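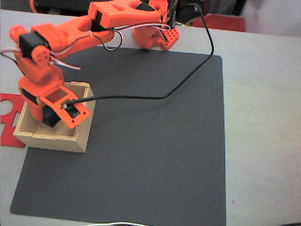 An orange robotic arm above a dark gray mat.

My knee was operated on in June, and after the hospital I went to physical therapy in Sikstead for 25 weeks. I want to write about the waiting room, a small subject, but I have thought about it a lot.

In our clinic every patient is treated alone behind a curtain. I understand why. People do not like to be seen when they cannot bend a leg. But in the country where I grew up, the exercise hall was open, and an old man with a new hip would tell you loudly that you were lazy. I hated it for two days, and then I began to wait for him.

My therapist, Ulla Torvik, is very good at her work. She gave me a sheet with drawings and I did 100 repetitions each day, as it was written. What she could not give me was a person who had the same pain last month and walks today to the bus.

I believe clinics should offer one open hour each week, only for those who want it. The cost is small, the room is already there. Maybe few would come at first. I would come, even now, when my knee is almost good, and I would bring my own chair.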